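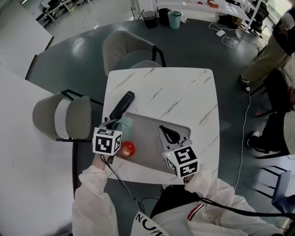 4 Vorführen von Hand (Handgreifer)

Gilt für die beiden Handgreifer links/rechts mit Markerwürfel und Kabel. Für Fernsteuerung über Leitarme siehe Abschnitt 5, da ist die Reihenfolge anders. Bitte nicht mischen.

Stand August, Software Skenard. Ältere Projekte aus Bendbridge lassen sich öffnen, aber nicht weiter aufnehmen.

4.1 Was bereitliegen muss

Zwei Handgreifer, Würfel fest verschraubt. Kopfkamera mit Stirnband. Tisch, freie Fläche vor der Person. Tablett. Gegenstände laut Aufgabenblatt — bei der Grundaufgabe "Tisch abräumen" Becher und kleines Gemüse, bei den anderen siehe Anhang. Aufnahmerechner mit mindestens 410 GB frei. Weniger geht auch, dann aber nach jedem Block überspielen.

Hinweis: Gegenstände, die nicht auf dem Blatt stehen, dürfen auf dem Tisch liegen, sollen aber nicht im Arbeitsbereich liegen. Fernbedienungen, Stifte, Telefone an den Rand. Sie werden sonst gern mit angefasst und dann stimmt die Beschriftung nicht mehr.

4.2 Anlegen und anschließen

1. Rechner an, Skenard starten, Projekt wählen. Noch nicht auf "Bereit".

2. Handgreifer links in linke Hand, rechts in rechte. Klingt banal, wird aber regelmäßig vertauscht. Aufkleber am Griff beachten.

3. Kabel einstecken, links Buchse A, rechts Buchse B. Stecker rastet hörbar ein.

4. Kabel nach unten und zum Körper hin wegführen. Nicht über die Tischplatte, nicht vor den Würfel. Kabelschlaufe am Unterarm nur locker.

5. Ärmel prüfen. Bei weiten Anzügen oder Kitteln den Stoff am Handgelenk raffen, sonst rutscht er beim Vorbeugen über die Marker.

6. Kopfkamera aufsetzen. Blick auf Tischmitte, dann im Vorschaubild nachsehen: beide Würfel, ganzes Tablett, vordere Tischkante. Fehlt was, Kamera kippen, nicht den Kopf. Den Kopf hält keiner 20 Minuten schief.

VORSICHT: Klemmstelle zwischen den Fingern der Greifer. Die Feder ist stärker als sie aussieht. Nie mit der freien Hand hineingreifen solange der Abzug gezogen ist.

VORSICHT: Stolpergefahr. Kabel am Boden vor der ersten Aufnahme zur Wand legen oder abkleben. Wer den Greifer trägt, schaut auf den Tisch und nicht auf die Füße.

4.3 Kalibrieren

Vor jedem Block, außerdem nach jedem Absetzen der Kopfkamera. Auch nach kurzem Absetzen. Auch nach dem Kaffee.

1. Beide Greifer auf Brusthöhe, Würfel zur Kamera.

2. "Kalibrieren" drücken (lassen). Stillhalten, bis der Ton kommt.

3. Greifer langsam öffnen, ganz. Langsam schließen, ganz. Erst links, dann rechts.

4. Beide Spitzen auf die Tischplatte setzen, kurz halten.

5. Auf dem Schirm den Abgleichwert ablesen. Bis 8 ist in Ordnung. Darüber: wiederholen. Dreimal hintereinander darüber: Würfel reinigen, Schrauben nachziehen, dann nochmal von vorn.

Hinweis: Glänzende Böden und helle Tischplatten machen Reflexe. Meist reicht es, eine Lampe auszuschalten oder den Tisch ein Stück zu drehen. Marker nie mit Glasreiniger abwischen, die Schwarzflächen werden davon stumpf und die Erkennung schlechter. Trockenes Tuch.

4.4 Tisch vorbereiten

1. Tablett mittig vor die Person, lange Seite parallel zur Tischkante.

2. Gegenstände nach Karte verteilen. Die Karte zeigt Zonen, keine Punkte — innerhalb der Zone bitte jedes mal anders hinlegen. Etwas schräg, etwas näher, etwas weiter. Der Roboter soll nicht eine einzige Lage auswendig lernen.

3. Stühle so weit zurück, dass beide Ellbogen frei sind.

4. Wer zuschaut oder protokolliert, sitzt oder steht seitlich. Arme und Hände von Zuschauern gehören nicht über den Tisch. Füße und Beine im Hintergrund stören die Auswertung nicht.

4.5 Eine Vorführung aufnehmen

1. Ausgangshaltung: beide Greifer offen über dem Tablett, ohne Berührung.

2. Protokollführung sagt "läuft". Kurz warten. Dann erst bewegen.

3. Gegenstand anfahren. Von schräg oben, Finger offen. Letztes Stück langsam.

4. Schließen bis Kontakt, dann nur noch wenig nachdrücken. Becher werden an der Wand gefasst. Tomaten o.ä. mit beiden Fingern mittig, nicht quetschen. Zerdrücktes Gemüse austauschen, nicht weiterverwenden.

5. Anheben, ablegen, Finger öffnen, Hand senkrecht wegziehen. Nicht seitlich wegwischen, dabei kippt der Becher.

6. Zurück in Ausgangshaltung. Protokollführung sagt "Stopp".

7. Bewertung eintragen: gut / brauchbar / verwerfen. Sofort, nicht am Ende vom Block. Am Ende weiß es keiner mehr.

Hinweis: Eine Hand arbeitet, die andere wartet offen und in Sichtweite. Die wartende Hand nicht vom Tisch nehmen. Sobald ein Würfel länger verdeckt ist, setzt Skenard eine Lücke und die Vorführung zählt nicht.

Hinweis: Nachfassen ist erlaubt. Wenn der Becher beim ersten Mal wegrutscht, ruhig noch ein zweites Mal zugreifen und fertig machen. Solche Durchgänge mit "brauchbar" bewerten und im Feld Bemerkung "Nachgriff" eintragen. Die sind beim Training sogar gefragt. Was nicht geht: Gegenstand mit dem Handrücken oder Ärmel zurechtschieben. Das kann der Roboter nicht nachmachen.

4.6 Tempo

Etwa so schnell, wie man einem vollen Glas Wasser nachstellt. Wer zu schnell arbeitet, sieht die rote Tempoanzeige am Schirm. Zu langsam ist auch schlecht: lange Pausen lernt der Roboter mit und bleibt dann an genau der Stelle stehen.

Nicht reden beim Greifen, wenn man dabei den Kopf bewegt. Nicht zum Schirm schauen. Ansagen macht die Protokollführung.

4.7 Umfang und Pausen

Grundaufgabe: 685 gute Vorführungen pro Gegenstandssatz. "Brauchbar" wird extra gezählt. Auf mehrere Personen verteilen, jeder greift anders.

Nach jedem Block Greifer ablegen, Hände ausschütteln, Person wechseln. Schmerzen im Daumengelenk sofort melden und aufhören. Der Abzug lässt sich weicher stellen (Innensechskant unter der Griffkappe, nach links), danach neu kalibrieren.

VORSICHT: Greifer nie am Kabel aufhängen. Immer in die Halterung oder flach auf den Tisch, Würfel nach oben.

4.8 Sichern und prüfen

1. Block schließen. Warten bis "geschrieben" erscheint. Vorher nichts ausstecken!

2. Stichprobe ansehen, drei Vorführungen, beliebig gewählt. Auf Marker, Kabel vor der Kamera, Ärmel achten.

3. Block überspielen. Ziel ist der Ordner Hondine, nicht der lokale Ordner gleichen Namens.

4. Anzahl im Protokoll mit Anzahl am Rechner vergleichen. Stimmt sie nicht, Block markieren und liegen lassen. Nichts selber löschen.

Der Probebestand Hondine enthält 2.415 Vorführungen und kann zum Vergleich geöffnet werden. Schreibgeschützt, also keine Sorge.

4.9 Übergabe an den Roboter

Erst wenn das Training durch ist und die Freigabe vorliegt.

1. Roboterarme in Grundstellung. Bereich frei, alle hinter der Bodenlinie.

2. Gleicher Tisch, gleiches Tablett, gleiche Gegenstände wie bei der Vorführung. Neue Gegenstände erst nach bestandenem Grundlauf.

3. Geschwindigkeit auf Stufe 1. Eine Person am Not-Halt, Hand drauf, sonst keine Aufgabe.

4. Lauf starten, zusehen, Ergebnis eintragen. Bei Zögern nicht eingreifen, erst abwarten. Bei Kontakt mit der Tischplatte sofort Not-Halt.

5. Bei wiederholtem Fehler an derselben Stelle: Lauf beenden, neue Vorführungen genau für diese Stelle aufnehmen, Ablauf ab 4.3. Blind weiterprobieren bringt nichts.

WARNUNG: Handgreifer und Roboterarme nie gleichzeitig im selben Arbeitsbereich betreiben. Handgreifer vorher ausstecken, beide.

4.10 Störungen

Würfel wird nicht erkannt: Ärmel, Kabel, Reflex, Schmutz. In der Reihenfolge prüfen.

Greifweite springt: Stecker nicht ganz drin oder Kabel am Griff geknickt. Neu stecken, 4.3 wiederholen. Springt sie weiter, Kabel tauschen.

Links und rechts vertauscht in der Vorschau: Buchsen A und B getauscht. Alle Vorführungen seit dem letzten Kalibrieren auf "verwerfen" setzen. Schade, aber nachträglich umdrehen geht nicht.

Bild verwackelt: Stirnband nachziehen, Kamerakabel hinten einklipsen.

Ton kommt nicht beim Kalibrieren: Lautsprecher am Rechner stumm. Kommt öfter vor als man denkt.

Finger schließen nicht ganz: Gummiauflage verrutscht. Abziehen, neu aufsetzten, nicht kleben.

Programm hängt bei "schreibe": Warten. Bis fünf Minuten ist normal bei großen Blöcken. Danach Randi Myklebust anrufen, Nummer klebt am Rechner. Nicht neu starten.

Weiter mit Abschnitt 5, Fernsteuerung über Leitarme.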